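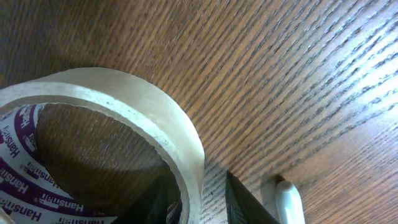
Kunport open day, Indale: the Billidar two-arm kit
13 April 2023

I've been curious about the Billidar ever since a friend sent me a link to it in January, so when Kunport opened up their workshop in Indale for an afternoon I drove over with a thermos and a long list of questions. (Parking is behind the building, by the way. I went past it twice.)

First impressions: it's smaller than I pictured! The whole thing works on an ordinary wooden table, and the job they had it doing was just as ordinary – tidying up packing tape, masking tape and a few desk bits, with a cardboard box to sort things into. I loved that. I've sat through enough demos with perfect little foam cubes, and a fat roll of clear tape is a much fairer test of what I'd want a robot for at home.

Pentti Pitkänen ran our session, and Aarne Nieminen sat at the laptop and took the harder questions. We got 60 minutes, which went by fast. Pentti was good about letting people pick what the arms should go for next, and he didn't hurry anyone along when we all crowded in to look at the grippers.
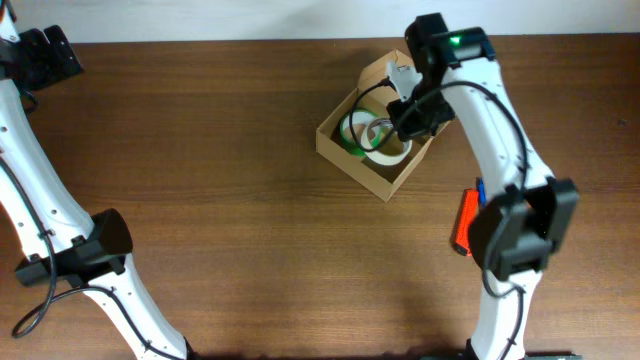 Two arms, one box: the tape-sorting job at Kunport.

So, what did I like? The reach, for one thing. Both arms can get to the middle of the table from their own sides, and the motion is calmer than I expected at this price. The fingers are plain flat pieces and you can swap them yourself with a small screwdriver. Aarne did it while he was talking to us and barely looked down.

What I didn't like so much: the cables. They run along the outside of the arms in loops, and I kept thinking about my cat. Lappalainen, who sell the kit, have a sleeve set as an extra, but I think it should come in the box. It's also slow. A roll of tape that I'd drop in a box without thinking gets a long, careful approach from above, and if you're the impatient type you'll be reaching over to help (please don't, Pentti has a speech about that).

Setup is the other thing to ask about. The manual is almost 300 pages, and Aarne admitted that most people skip to the calibration chapter and come back later. I leafed through the printed copy and the drawings are clear, though the index is hopeless.

Would I buy one? For a school club or a patient hobbyist, yes, I think so. For me, maybe once the sleeves are included. Kunport takes names for the next open day at the front desk, and I put mine down again on the way out – I want to see it handle a marker with the cap off.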